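Trorkgate Bench Rules: Frequently Asked Questions
Last revised 4th September

Do the bench rules make a two-arm cell safe?
No. They make it easier to see what is wrong with it. Anyone selling you a checklist that does more should be asked for the test records.

Why is there a 200 mm cable clearance rule?
Because Prestau asked for one. We doubt the number. A fixed distance means little once both arms reach for the same spot, and we would sooner see each cable's path checked through the full motion.

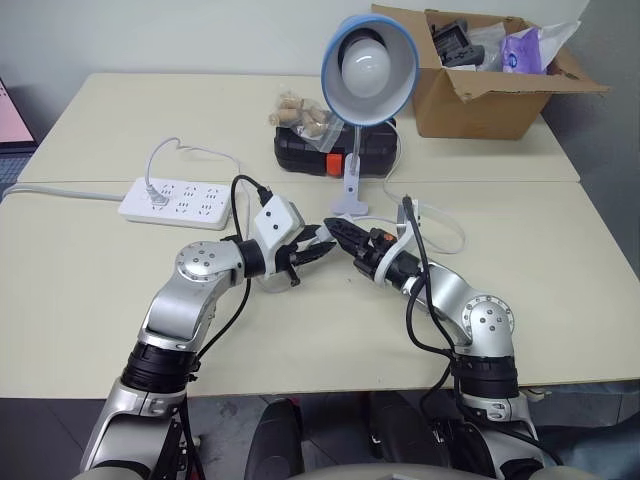
Loose cords are the item most often signed off without a look. Auditors check the arm's own wiring and skip whatever is on the table. A power strip lying on the work surface, with a plug in it and a thin cord looping across the back, belongs on the hazard sheet as much as the black cables arching over the grippers do. Write down both.

Is the Plakitz certificate enough?
It covers the arms as shipped. It says nothing about your lamp, your toolbox or your extension cords.

How often should we repeat the check?
Every 20 shifts, and after any change to the table layout. Brøndum argues for every 5 — we have yet to see data for either figure.

Can we fill in the form afterward?
People do. We reject those forms when we spot them.

Where do I send a completed form?
To the Trorkgate office, marked Form 839.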